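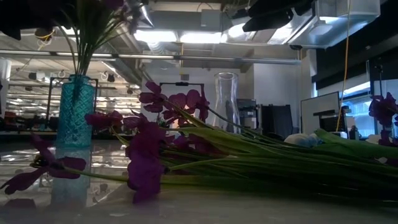

Artificial purple flowers and a teal glass vase on a glossy table.

How to clean the cloudy film from a glass vase

Posted by Haruna Aoki, 15/04/2023

When I moved to Kivum I received three old vases from my aunt, and all of them had a white film inside. I thought the glass was finished. A neighbour told me it was only lime from the water, and she was right for two of them. The third one is still cloudy and I will explain the reason at the end.

What you need

White vinegar, the plain kind for cleaning
A spoon of baking soda
Uncooked rice, one handful
A soft bottle brush
A cotton cloth without colour

Step 1. Rinse the vase with lukewarm water. Do not use very hot water on cold glass, it can crack. I lost a small one in this way.

Step 2. Pour in vinegar until it covers the line where the film begins. If the vase is tall this takes a lot of vinegar, so you can mix it half and half with water and wait longer. Leave it overnight.

Step 3. In the morning pour out half of the liquid and put the rice inside. Close the opening with your palm and turn the vase in slow circles. The rice rubs the corners where a brush cannot go. Continue for a few minutes, then look at the glass against a window.

Step 4. Pour everything through a sieve, so the rice does not go in the drain. If there is still a ring, make a paste of baking soda and a little water, put it on the brush and rub softly. Please do not mix the soda with the vinegar inside the vase. It makes a lot of foam, but it cleans less than each of them alone.

Step 5. Rinse well and let it dry upside down on a folded towel. Put something under one side of the rim so the air can enter.

Glass with a pattern

If the outside of the glass has a raised pattern, the dust sits in the small valleys. An old toothbrush and dish soap are enough. Vases with painted or gold colour should not go in vinegar at all, only soap.

If you keep artificial flowers

Many people forget that these vases also become grey, from dust and from kitchen grease. Take the flowers out every few months, wash the vase with soap and dry it completely before you put the stems back. Wire in the stems can rust in a damp vase and leave brown marks on the bottom. Vinegar removes these also, but slowly.

When it does not work

My third vase went many times in the dishwasher before it came to me. The surface of the glass itself is damaged, and vinegar cannot repair this. I use it for dried grass now.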